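Notes for the village hall talk, 25 Aug 2021. Keep to 16 minutes, then questions.

**Start.** Say who I am. Thank Kirstin Swanson for the loan of the parish maps. Ask who has walked the Hakala path this year.

**The hedges.** The 1840s map shows hedges on both sides of the lane. Most went when the fields were joined up. Gillespie Kinnear's father laid the last long stretch by the old method, one February, with a billhook and no gloves. Read out the bit from his diary. Go slowly, the spelling is odd.

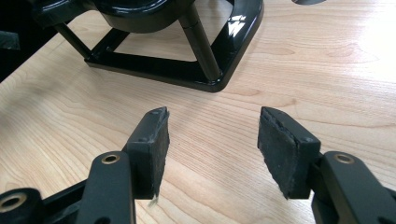 **What grows there now.** Hawthorn, blackthorn, a lot of elder. Field maple only at the bottom end, near the ford. Mention the 40 metres we replanted by the gate. Dougal Mowat has the planting list if anyone wants a copy.

**Cutting.** Not between March and the end of August, while birds may be nesting. Someone will ask about the verge. The verge belongs to the council, so give them the phone number on the back of the leaflet.

**End.** Next walk leaves from the ford. Stout shoes. Dogs on leads past the sheep.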